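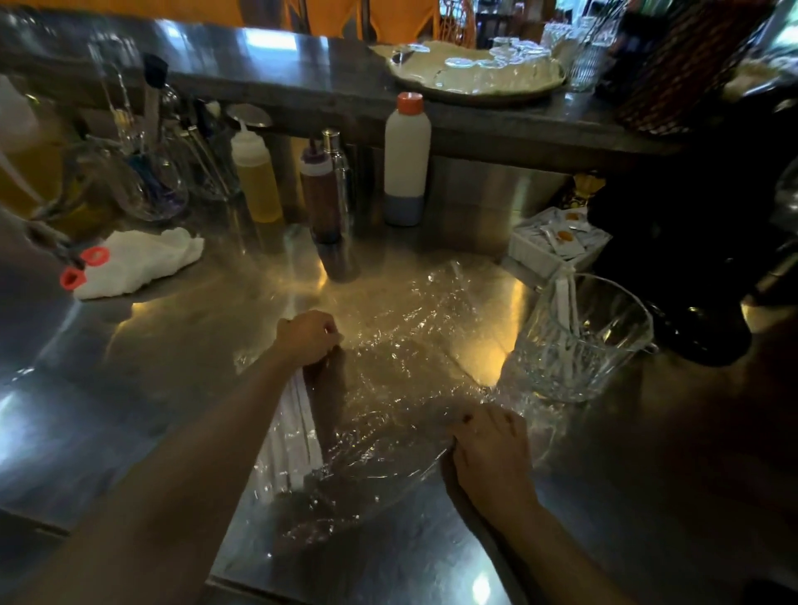

Gripper comparison notes, December, bench week at the bar

Afternoon, before the place opens. Writing this on a stool with one elbow in something sticky.

Where we are: Surora two-finger against the Makon soft three-finger, same arm, same Menon controller, same list of bar chores. The chore list is the one we wrote in Closden back when we still thought glassware would be the hard part. Glassware is fine. Both grippers will pick up a shot glass all day long and put it down again with a smugness I find irritating. The hard part is plastic wrap.

The wrap job reads like this on the task sheet: "Bundle long paper straws in cling film." Six words, written by me, in a good mood. A person does it with two bare hands flat on the steel, one holding the upper edge of the film and the other the lower edge, straws lying underneath, and most of the work is done by pressing. Neither gripper has anything resembling a palm. I have watched the human version many times now and keep finding new reasons to be depressed by it.

Surora, two-finger, rubber pads

Picks up a single paper straw cleanly if it approaches along the length. Across the length it pinches the straw into an oval, and a bar does not want oval straws. Dropped the force limit in the Menon config until the ovals went away, at which point it also stopped being able to hold scissors. Put the limit back up for scissors. Forgot to drop it again for straws. Ovals.

On film: the pads grab an edge nicely when the edge is standing up. When the edge is lying down on steel, the fingertips skate over it. Of 17 tries from flat, it got hold of the film in 2. One of those was a fold in the middle and should probably be scored as an assault on the sheet. I left it in because the number needed the help.

Makon, soft three-finger

Gentler with straws, and it can take a small handful, which the Surora can't. It does not know how many it has taken and neither does the controller. Film sticks to the fingers. That sounds like an advantage until you want to let go. The release routine opens all the way, waits, and the film comes along for the ride. Tried a little shake at the end of the release. The straws did not care for the shake.

Flat pickup is better than the Surora by a margin I'm not going to write down, because I changed the approach angle halfway through and the early runs don't count. Redo these.

Camera trouble

Polished steel plus a warm overhead light gives a bright yellow spot on the counter, and clear wrinkled film repeats that spot in every crease. Depth on the film is mostly holes. Segmentation called one of the highlights a lemon, with great confidence. The cut-glass pitcher is nearly as bad: lots of facets, and the thin white stirrers standing in it get split into pieces wherever they pass behind the glass. Above the rim the tips come through all right, so for stirrers I've told the planner to look only above the rim and ignore the pitcher below it. Crude, works, staying in.

Paper straws on steel are the one easy thing out here. White, matte, long. Bless them. Put film over them and they go back to being a rumor.

Things to sort out

Polarizing filter for the wrist camera. I said this last time too. Check whether it's in the Closden drawer before ordering another one, we own several already by this method.

Separate force profiles for straws and scissors in the Menon config, with names. "profile_new" and "profile_new_new" are both mine and I can't tell which is which.

Try one gripper of each kind, Surora to pin and Makon to pull. Means 2 arms on one counter and the Menon box has never enjoyed that. Ask before promising anybody a date.

Rewrite the task sheet. Split the bundle job into lay out film, hold upper edge, bring lower edge over, press. Score each part on its own, so that a run which does three quarters of the job stops looking identical to one that throws straws.

Pressing needs its own tool or a closed-fist pose. Tried the fist with the Makon near the end of the session. It pressed, it stuck, it lifted the lot. Fingers now have to be wiped down before tomorrow, the alcohol wipes are in the blue case under the spare pads.

Lights go down at five and the calibration is no good after that. Packing up the arm first, laptop last.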